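에른톤 곡물 배송 자주 묻는 질문

최종 수정: 2024년 11월 28일

주문은 어떻게 하나요?
회원 가입 후 장바구니에 담아 결제하시면 됩니다. 비회원 주문도 가능하지만 적립금은 쌓이지 않습니다. 전화 주문은 받지 않습니다.

배송비는 얼마인가요?
한 번 주문에 3,000원입니다. 같은 주소로 5kg 이상 주문하시면 무료입니다. 제주와 도서 지역은 추가 요금이 결제 화면에 표시됩니다.

주문하면 언제 도착하나요?
결제 후 영업일 기준 이틀 안에 출고합니다. 명절 전에는 택배사 사정으로 늦어질 수 있고, 이때는 문자로 먼저 알려 드립니다.

취급 품목은 몇 가지인가요?
현재 19가지입니다. 녹두, 팥, 서리태, 병아리콩, 렌틸콩, 귀리, 수수, 기장 등이 있으며 햇곡 입고 시기에 따라 일부는 품절로 표시됩니다. 수수는 4월에 다시 들어옵니다.

정기 배송 주기를 바꿀 수 있나요?
마이페이지의 '정기 배송 관리'에서 2주, 4주, 8주 중에 고르실 수 있습니다. 다음 출고일 하루 전까지 변경한 내용만 이번 회차에 반영됩니다.

콩은 어떻게 보관하나요?
개봉 전에는 직사광선이 없는 서늘한 곳에 두십시오. 개봉 후에는 밀폐 용기에 옮겨 냉장 보관하시고, 여름에는 소량씩 나누어 냉동하셔도 됩니다. 습기가 찬 용기는 쓰지 마십시오.

녹두는 꼭 불려야 하나요?
용도에 따라 다릅니다. 빈대떡용은 찬물에 네 시간 이상 불려 갈아 주시고, 죽이나 밥에 넣을 때는 한두 시간이면 충분합니다. 껍질을 벗긴 녹두는 불리는 시간을 절반으로 줄이십시오.

벌레가 나왔는데 교환되나요?
수령 후 7일 이내라면 교환이나 환불이 됩니다. 제품 봉투와 내용물이 함께 보이는 사진을 고객센터 게시판에 올려 주십시오. 반송 비용은 저희가 부담합니다.

단순 변심 반품도 되나요?
개봉하지 않은 제품에 한해 7일 이내에 가능하며 왕복 배송비는 고객 부담입니다.

선물 포장이 되나요?
곡물 세트만 됩니다. 낱개 상품은 포장 없이 발송합니다.

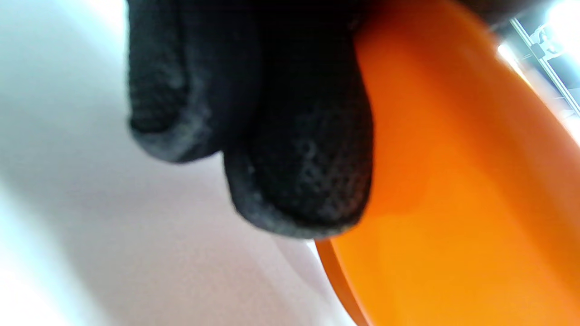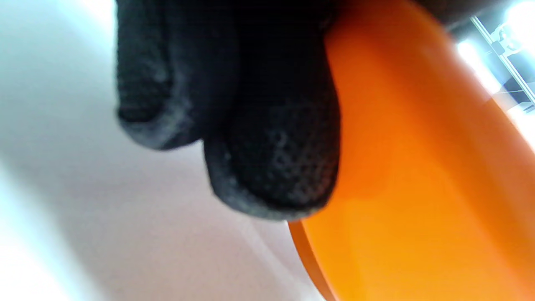
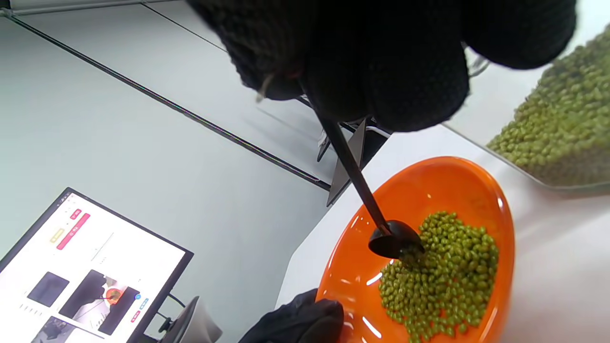 마지막 사진: 주황색 접시에 담긴 녹두와 검은색 숟가락

도매 문의는 어디로 하나요?
게시판에서 '도매'를 선택해 품목과 수량을 적어 주십시오. 담당자 비그네시 필라이가 견적을 보내 드립니다.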